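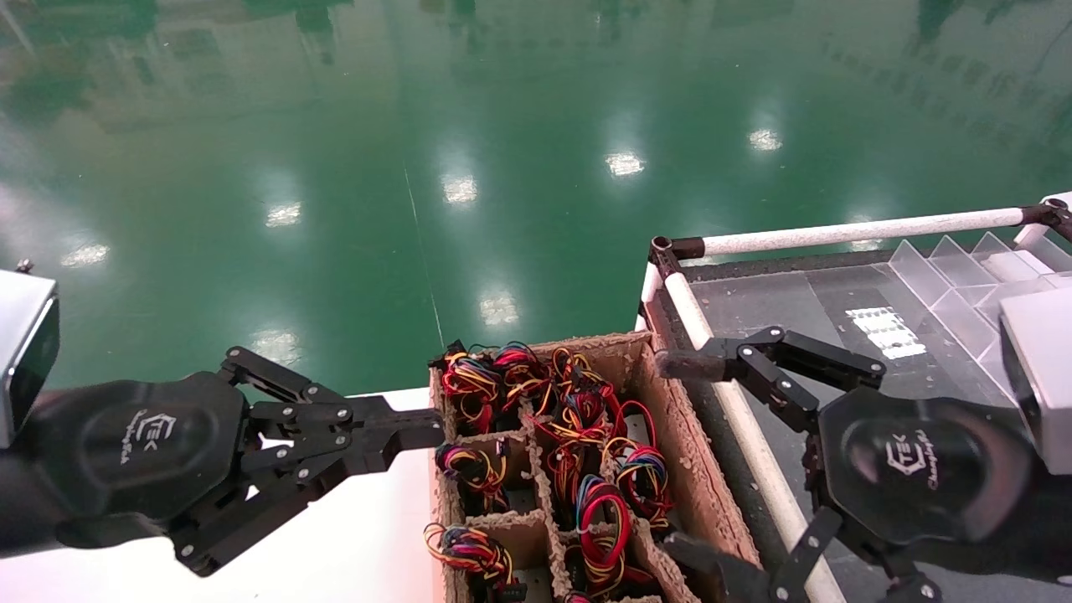 How Fast Does a Cold Move Through a Dorm?

Course project, public health elective, Namside College
January 27, 2026

Why we picked this

Everyone on our floor caught the same cold in December, and we got really curious about how it traveled. Could a simple model show the same kind of spread? We had a great time finding out, and we learned a lot more about handwashing than we expected to!

What we did

We built a small computer model of Trevovdale Hall with 1000 pretend students in it. Each one had a room, a shared bathroom and a dining table. On day one we made 2 of them sick and let the model run for 20 days. Every time a sick student shared a space with a healthy one, there was a small chance the cold got passed along. Then we changed one thing at a time - how often people washed their hands, whether sick students ate in their rooms, and whether they stayed home from class.

We also handed out a short paper survey so our guesses about meals and bathrooms weren't just based on our own habits (one of us never eats breakfast, so that would have gone badly).

What we found

The dining hall mattered most. In the basic version the model logged 3062 contacts between a sick student and a healthy one, and most of them were at dinner. When sick students ate in their rooms, the peak came later and was much lower. Better handwashing helped too, but on its own it only slowed things down a little. We all guessed the bathrooms would be the worst spot, so this was a fun surprise.

Problems

Our survey mostly reached people who live near us. The model also treats every student as equally easy to infect, and real people vary a lot. We had no test results from the December cold, so we can't say how close the curve is to what happened.

Next steps

We want to add weekend trips home and the shuttle to Noltbridge, where a lot of students have jobs. The survey form is in the appendix.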